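Vikent Bin-Picking Kit – Set-up Guide
Section 7: Fixing the bins and running your first picks

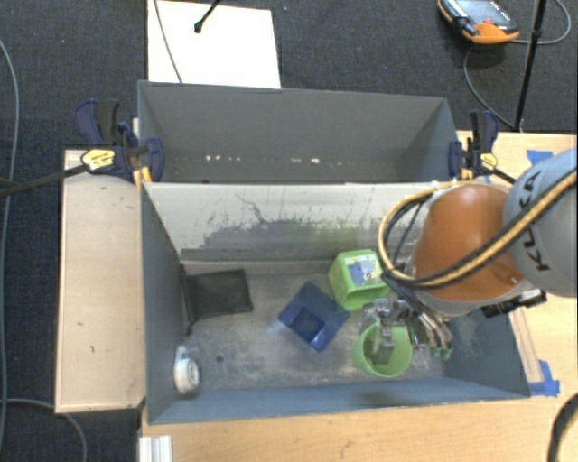 By now the arm is mounted, the gripper is on, and you have a small pile of leftover screws you would rather not discuss. Put them somewhere safe. This section covers bins, cables and test objects, and takes most people 47 minutes, or an afternoon if they skip step 2.

Before you start
You will need two bins, two bar clamps, a roll of painter's tape and a handful of household odds and ends. The Kisto test pack has suitable objects in it, but so does your kitchen drawer, and the drawer is cheaper.

1. Press the emergency stop on the pendant and leave it pressed until step 6.

2. Set the bins side by side, long edges touching, and clamp them together at both ends of the shared edge. Snug is enough. A bin that shifts by a few millimetres mid-pick will make a well-calibrated arm look like it has had a long lunch.

3. Mark the bin corners on the table with tape. When somebody borrows a bin to carry sandwiches, you will be able to put it back in the same spot.

4. Dress the cables along the arm with enough slack for full wrist rotation. Turn the wrist through its range by the procedure in Section 4 and look for anything pulling tight.

CAUTION: Do not cable-tie the bundle hard against the wrist. The wrist will win.

5. Place your objects in one bin and leave the other empty. Mix the shapes: something upright and open, like a cup, something boxy, something flat. Mesh and fabric are welcome – they are also where most grippers go to be humbled, so save them for later runs.

6. Clear people from the cell, release the stop and start the Jacobs demo routine at the lowest speed setting. Keep the pendant in your hand.

NOTE: Scrapes on the bin walls are cosmetic and will accumulate. If the fingers hit the wall on every approach, redo the calibration in Section 5. Buying a nicer bin will not help.

7. Let the routine finish its 164 attempts, then check the log. Repeated error code 2 means the gripper closed on nothing. Lower the approach height slightly and run it again.

If you are using Zomer fingertips, set the grip force as described in Section 8 before moving on to anything breakable.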